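How to Set Up a Desk in a Small Bedroom

Posted 30 Apr 2019 by Urszula Nowakowski

A desk in a bedroom has to share the room with a bed, a closet door and usually a radiator. Most of the trouble people have with one comes from where it was put, and very little of it from the desk itself. This page goes through the job in the order I do it: measuring, choosing the wall, setting the height, running the power, and then deciding what stays on top.

What you need

A tape measure, a pencil, masking tape, a small level, a power strip with a long cord, and a handful of hook-and-loop cable ties. If you are putting up a shelf you will also need a drill and a stud finder.

Step 1: Measure the room and mark the floor

Measure each wall from corner to corner, then note where the outlets, window and door swing are. Do this before you look at any furniture. Store measurements are usually given to the outside edge of the top, and some desks have feet that stick out past it, so check both.

Put masking tape on the floor in the shape of the desk you have in mind. Add a second rectangle behind it for the chair, with enough depth to push back and stand up. Leave the tape down overnight. If you step on it every time you go to the closet, try another wall.

My own room gave me 126 cm between the window frame and the closet. The Braltside desk I wanted was 8 cm too wide for that, and I am glad I found out with tape and not with a delivery.

Step 2: Choose the wall

A wall at a right angle to the window is the easiest to work at. With the window in front of you, the light is in your eyes for part of the day. With the window behind you, it shows up on the screen. If the only free wall faces the window, hang a light-filtering shade and plan to use it.

Keep the desk at least a hand's width from a radiator. If the desk has a solid back panel, leave more.

Check that the wall has an outlet, or that a cord can reach one by running along the baseboard. A cord should never cross the path to the door, and it should not go under a rug.

Step 3: Set the height

Sit on the chair with your feet flat on the floor and your elbows bent at a right angle. Measure from the floor to the underside of your forearm. The desktop should be at that height or slightly below it. If the desk is too high and can't be changed, raise the chair and use a footrest. If it is too low, furniture risers under the legs will do.

The top of the screen should be at eye level or a little under it. A stack of thick books works fine as a stand while you find the right height. Once you are happy, measure the stack and buy or build something to match.

Step 4: Use the wall above the desk

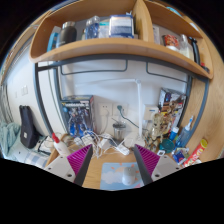 Shelving over a desk is the cheapest storage you can add to a small room, but it has to be placed with some care. Sit down and reach up without leaning forward. Anything you need every day should go no higher than your fingertips, and anything heavier than a paperback should go lower than that. A wooden shelf over a wooden desk against a plain white wall keeps the corner looking like one piece of furniture, even if the two were bought years apart. Leave enough room under the shelf for the screen, and tilt the screen back to make sure it clears.

If your shelf is part of the desk, you can skip the next bit. If it is going on the wall, find the studs first and fix the brackets into them. Drywall anchors will hold a light shelf, but people forget what they put up there, and files get heavy. I used Fröhlich brackets. Check the shelf with the level before tightening the last screws.

Step 5: Run the power

Fix the power strip to the underside of the desk, near the back, with the switch facing out. Plug everything in, then gather the slack from each cord into a loop and close it with a tie. Leave the loops a bit loose - you will want to move the lamp sooner or later.

One cord should leave the desk for the wall. Run it down the back leg and tie it in two places.

Step 6: Decide what stays on top

Clear the desktop completely. Put back only what you used in the past week. For most people that comes to a screen or laptop, a lamp, a mouse and a pad, and something to write with. The rest can go on the shelf or in a drawer.

Put the lamp on the side opposite your writing hand so your hand doesn't throw a shadow over the page.

What I spent

The whole setup cost me $481, and the chair was the largest part of that. I bought it used in March from Prolorano and replaced the casters. The lamp was $13 from the Fleveo clearance shelf.

If you have a question about an odd-shaped room, send the wall lengths and where the door is, and I will try to answer.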